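Kinnear Brick Sale Runs Out of Bricks

KINNEAR, January 2025 - The winter surplus sale at the Galtow building yard was meant to last a week. It lasted until lunch. Shoppers had cleared 141 lots by noon, leaving behind seven chipped chimney pots and a birdbath with strong opinions about standing upright.

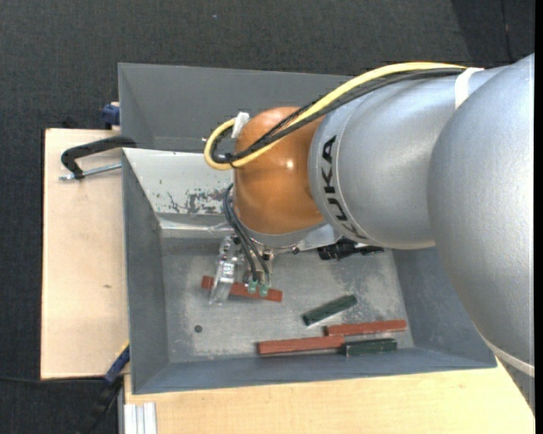
Yard manager Mervyn Lambert said most buyers came for reddish-brown blocks, the shade that half the garden walls on Tredano Road are built in. "People tell me they need 68 to finish a path," he said. "Then they come back in the afternoon and it's a patio."

Lots started at $7, cash or card, with no returns on anything already mortared. A second sale is planned for March, stock permitting. Lambert has asked that customers bring a truck this time - one man left with his share in a stroller.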